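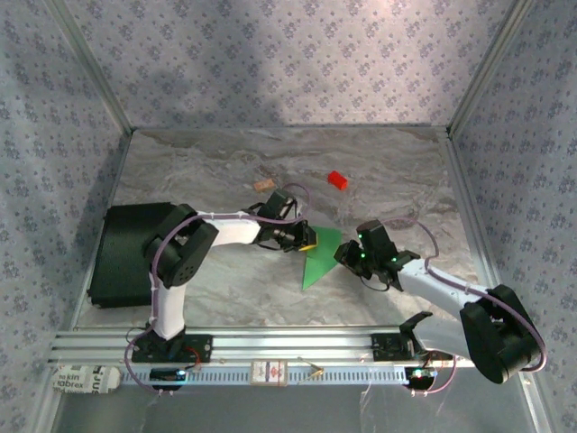
Wullen Police Complaint Outcomes – README

Posted in August, by the maintainer
Print this page | E-mail this page

Hello, and thanks for opening the README before the spreadsheet (I never do). This is a table of what became of complaints made against officers in the Wullen force area, put together from the decision notices that the force puts on its website and then, maddeningly, takes down again after a while. I started saving them because I live in Stostthorpe and wanted to know why so many local cases ended with the same paragraph. One thing led to another and now there's a file with 1220 rows in it.

You're reading the notes for version 2. If you have the first version, please bin it! The outcome column was a mess and I'd counted appeals as new complaints.

What's in it

Each row is one allegation. A complaint can contain several, so somebody who says they were stopped without a reason and then sworn at will show up twice, with the same case_ref. The notices go back to 2000, though the early years are thin and I wouldn't draw a graph from them.

case_ref – the force's own reference, with the spaces taken out
year – the year on the decision, which can be a good while after the thing happened
station – Stostthorpe, Strachan or Adport, or "other" for road policing and anything run from headquarters
allegation – my grouping, see below
outcome – upheld, not upheld, withdrawn, resolved informally, sent to prosecutors
charged – yes, no or blank
reason_text – the wording of the decision, copied as printed, spelling mistakes and all

Please be careful with "charged". Blank means the notice doesn't say. It does not mean no! I've seen the old file used to claim that hardly any officer here was ever charged, and the file couldn't tell you that then and can't now. A case sent to prosecutors often just vanishes from the notices, and I'd have to sit in court to find out the rest.

How I sorted the allegations

The force changed its headings twice, so I read every notice and put it into one of my own groups. There are 20 of them, listed on the second tab. Use of force is its own group, and so is anything to do with property that went missing in custody. The fuzzy one is "conduct", where I dumped rudeness, lateness, not writing back, and a long quarrel over a parking space outside Adport station. I did all this on my own in the evenings, and nobody has checked it. If you'd like to do a batch blind and compare answers with me, I'd be delighted.

What it won't tell you

It won't tell you who was right. "Not upheld" covers cases where the officer plainly did nothing wrong and also cases where it came down to one person's word against another's, and the reason_text is the only way to tell them apart. It also can't tell you about people who never complained. Strachan looks wonderfully quiet, but the front counter there has been shut for ages and I have my suspicions.

Names and privacy

The notices leave out the names of the people complaining and mostly the officers' too. Where a name slipped through I've replaced it with [removed]. Please don't go matching rows to newspaper stories and posting the results – some of these people had a horrible time and didn't ask to be looked up.

Using it

Do what you like with it, including in print, as long as you say where it came from and which version you used. Dates open oddly in some spreadsheet programs, so import the year column as text. Known problem: a handful of Adport rows have the outcome cut short where the scanned page was folded. I've asked for clean copies and will swap them in when they come.

Contact the maintainer | Copyright Wullen Police Complaint Outcomes | Back to top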